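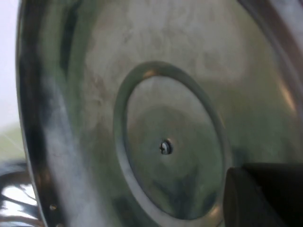 Home | Grippers | Arms | Gallery | Contact

Lids, Wires and Two Sets of Fingers

I've been swapping fingers on our Fasturau arm all spring, and the kitchen stuff is still my favorite test (nothing shows up a bad grip like shiny steel!). These are wrist camera views from the bench. Catherine Rennie set up the table and I ran the arm.

Shooting a lid with its inside toward the camera is rough on the exposure. All I want to see is the screw in the middle and the tip of the black finger, and both come through fine, so I left the settings alone.

The wire holder with the gray tray

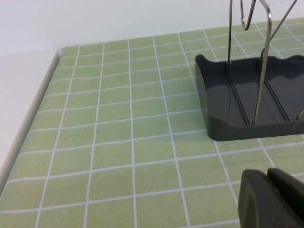

I started on the Primard fingers back in April, and they have over 1000 grasps on them now. They're chunky! Thin wire is where I worry about them, and I come in low and slow. The Mazandarani pair is slimmer, but I like it less on heavy things.

The steel pot, lid on 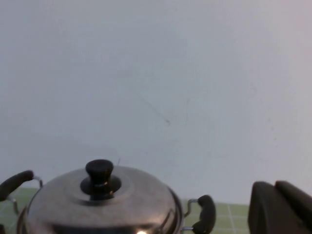
My money's on the knob every time, with the side handles as plan B. I budgeted 22 tries per finger set, then 2 more with the camera tilted down a touch. Catherine wants to go again with the Fladcombe controller, and I'm all for it. Numbers go up once I've typed them in.

Last updated: June 23, 2022

Contact | Copyright Catherine Rennie and friends | Back to top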